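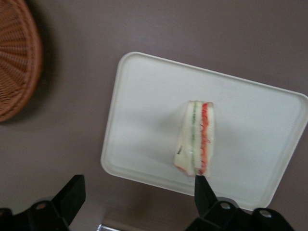 **Figure 1.** (a) Sandwich wedge standing on the white tray, with the woven basket to the upper left.

### 3.2 The counter and its goods

Small shop counters are a joy to study, and we feel they have been badly neglected next to the supermarket aisle. Our own counter was set up at Lumton after a first round of visits in April, when Sang Thân and Amanuel Belay sat in 11 kiosks and corner shops between Kilum and Trarnton and sketched what stood within reach of the till. Those sketches gave us 536 separate placings of goods, and a surprising number of them involved the same few holders: a flat tray, a basket, a clear rack.

We kept to these. The tray in Figure 1a has rounded corners and a low rim, so a single item on it stays easy to see and easy to pick up. A wedge sandwich is a lovely thing to place, as it can stand upright with its filling turned to the customer, and the green and red-orange layers do the work of a label. Shopkeepers in the first round spoke about this with real pride. One in Trarnton turned every wedge by hand each time she passed - she called it "facing the lunch".

Wrapped bars and small boxes raise a different question. They carry their names in print, and the holder has to leave that print open to view. For these we chose a clear stepped rack (Figure 1b), which lets goods sit at different heights without hiding one another.

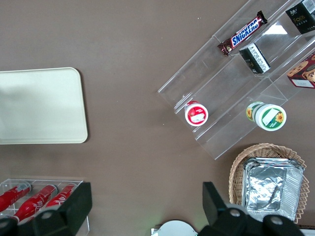
**Figure 1 (continued).** (b) Clear stepped rack with a Snickers bar and a small black box; empty tray at left.

The rack was set at a slant to the tray, following the layout Đức Đặng had drawn at the Đỗ kiosk. We like this layout very much. It leaves open counter between the holders, and in the interviews that space came up again and again as the place where coins, bags and elbows go. Bars were laid along the channels. Boxes were allowed more freedom, and the one in Figure 1b sits with its barcode label showing, a habit we had also noted in the shops.

Tassanee Rattanakul coded the 171 arrangements made on our counter, using the scheme given in Section 2. Steinar Grímsdóttir coded them again without sight of the first set, and differences were talked through until both agreed. Trays holding one item were coded apart from trays holding several.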